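Solanki Soft-Finger Gripper Kit (pair, with wrist camera mount)

Reviewed and stocked by the Borkcombe Shared Workshop parts shelf

We don't usually write much on these pages. Members know what they want, or they ask at the bench. The Solanki kit gets a longer entry because the leaflet in the box makes claims we wouldn't repeat without trying them, and one of our members, Iker Nieto, spent most of April doing so on his home-built arm.

What you get is a pair of fingers with a grippy covering, a housing, a mount for a small camera at the wrist, and a bag of screws. There is no controller. The leaflet says the kit fits "most hobby arms". Iker's took 3 evenings and a new adapter plate, so read "most" with care.

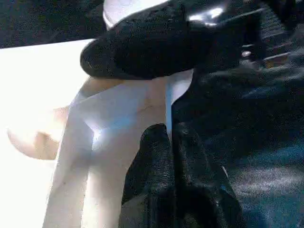
Grip is the main selling point. The leaflet talks about "human-like handling" of thin and awkward items, and we were ready to be rude about that. On white plastic with some give in it, the black speckled fingers can close from two sides and pinch with just the rounded tips, so you don't need a big flat face to grab. We'd stop well short of "human-like". The covering picks up lint and the colour makes every fleck show. Wipe it with a damp cloth and let it dry before you run it again.

The maker quotes 2,000 closes before the covering needs replacing. We haven't run it that long and can't tell you whether it's true. Spare coverings are sold in packs of 7, an odd number for a gripper with two fingers — make of that what you like.

As for the camera mount, it holds still, and that is more than we can say for the Zevbridge bracket we used to carry. Its angle is fixed, though, and anything tall held close up will hide whatever is behind it.

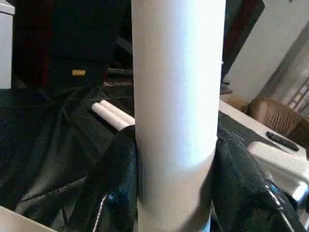 Gwenllian Beddoe tried the same kit at home and had a harder time. Her complaint was with the software. The free Bindodano program that most people here use will happily close the fingers on a bad guess, and shiny or dark cloth gave it plenty of those. She now picks the target by hand on a laptop. It's slower, and to our minds it rather spoils the word "automatic" on the box.

Fitting notes

Check your wrist bolt pattern before you order.
Don't overtighten the finger screws. The holes are threaded straight into plastic.
Leave slack in the camera cable for a full turn of the wrist.
Keep the power switch where you can reach it.

Price and returns

$60 a pair to members, adapter plate not included. Unopened kits can come back to the parts shelf. Opened ones can't, unless something in the bag is missing.

Page updated May 31, 2025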